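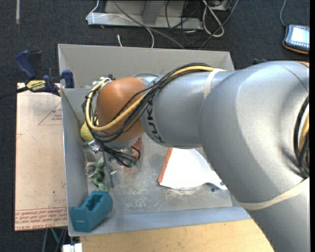 The Hika gripper on our club's KUKA arm, over the metal practice bin.

Hika Bin Picking Kit

Hi, I'm Morenike Wike and I run the equipment page for the Flitside robotics club. This is the kit I get the most emails about, so let me save you some typing!

The kit comes with the gripper, a cable strap set, 3 spare fingers and a binder of exercises that Trevor Girard wrote for his students (the early ones are easy, then he gets mean). You bring the arm and the clutter. We like stuff with awkward shapes, and the teal tape dispenser is still my favorite thing to grab. Books and folders are harder than you'd think because they lie so flat.

Give yourself 30 minutes for the first mounting. Strap your hose down before you run anything, and clamp the bin to something solid - we use an Irwin bar clamp.

Club loan: 4 weeks, free to member teams
To buy: $2,000 from Charbonneau
Next loan pickup: 10/18/21, after class

Email me if you want on the list, and tell me which arm you have.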